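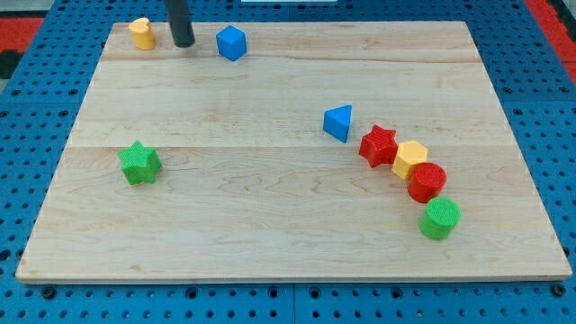

Blog > Manipulation > Notes

Home Posts Code Reading list About

Contact-triggered relabeling, second attempt

In April I wrote that hindsight relabeling had done very little for our block-pushing policy. That post was wrong, or at least it blamed the wrong component. The relabeling was fine. The timestamps we were relabeling against were bad, and this post covers what changed when we fixed them.

The task is the usual one. A position-controlled arm with a single finger pushes small blocks over a board, and the policy gets one camera view plus a text instruction such as "move the red star next to the green cylinder." The block set mixes colors and shapes so that neither word alone is enough. There is more than one star, more than one cylinder and more than one prism, so a policy that only reads the color, or only the shape, gets found out quickly.

Our old pipeline, Brolta, cut each teleoperated session into fixed windows and asked an annotator to write the instruction that the window best satisfied. Fixed windows are simple and I still like them for that. The trouble is that a window boundary often lands in the middle of a push. The annotator then sees a block that is already moving at the start, or one that has not yet arrived at the end, and writes something vague. "Push the blue block" is a valid label for a great many windows and teaches very little.

The replacement is called Hoani. It segments on estimated contact. We compute the commanded finger position minus the measured one, subtract a free-motion baseline fitted per session, and call it contact when the residual stays over a threshold for 15 consecutive control steps. A segment runs from the last free-motion step before contact to the first step after it where all tracked blocks are still. Contacts with the board itself were the main source of false positives, and we mask them using finger height.

Glenys Fairweather wrote the baseline fit. Her first version used one baseline for all sessions, and it drifted with joint temperature badly enough to produce phantom contacts late in long recordings. Fitting it per session removed most of these. I have not checked whether fitting it per hour would remove the rest.

For the comparison we used the same 500 sessions, the same annotators and the same network. Only the segmentation differed. Evaluation was 141 held-out instructions, each run from a layout the policy had not been trained on, with success judged by final block positions and no credit for partial progress.

The Hoani policy did better on every instruction type. The gap was smallest for absolute goals (a block to a corner of the board), where even a vague label tends to point in the correct direction. It was largest for relative goals in clutter, meaning layouts where several blocks stand close together and the finger has to reach one without dragging its neighbors. Reading the failures by hand, the Brolta policy usually picked the right block and then stopped early. I take that as the truncated windows showing up in behavior, although Declan Ellery thinks it could equally be the action chunking, and we have not run the ablation that would separate the two.

Two things did not improve. Prisms tipped onto an edge still rotate in ways the policy does not anticipate, and it will keep pushing at the same point after the block has stopped translating. Stars are also awkward, as the finger settles between two points and the block then follows it around when the finger is trying to leave. Both look like problems with the data we have and not with how it is labeled. More demonstrations of backing off and approaching from a different side would probably help.

The threshold matters less than I expected. Halving it or multiplying it by 2 changed the number of segments but left the ranking alone. The stillness criterion matters more. If it is too strict, tracker noise joins neighboring segments together and the labels turn into short stories.

Next is the chunking ablation, then a run with the tracker replaced by plain frame differencing, so that the method does not depend on knowing the block set in advance.

This site uses cookies to remember your reading preferences. Accept | Decline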